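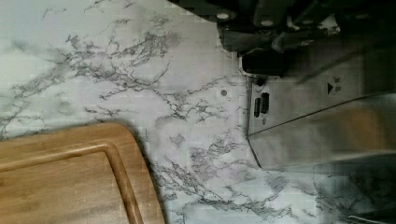 One site manager wrote after the March session to ask whether a wooden board may stay out on the counter between uses, or whether it must be put away each time. The question has come in from Retness and from Salameh as well, and these notes begin with it.

Slide 2. The board may stay out, provided it has been washed, dried and stood on edge first. A board returned flat to the counter holds moisture underneath. Allow 30 minutes of standing time.

Slide 3. Boards with a juice groove. Staff are asked to run the brush along the full length of the groove, corners included. Pause for questions. The Hinon kitchens use a narrow brush for this step and will bring one to pass around.

Slide 4. Counters. Marble and marble-patterned surfaces are to be wiped with mild soap and water only. Vinegar and lemon cleaners are not approved at any Grakex site. On a heavily veined surface small spots are easily missed, so wipe the whole counter, including the area beside the board.

Slide 5. Oiling. Boards are oiled every 4 weeks and left overnight. Record the date on the kitchen sheet. Distribute the sheet at this point; 17 copies are in the folder.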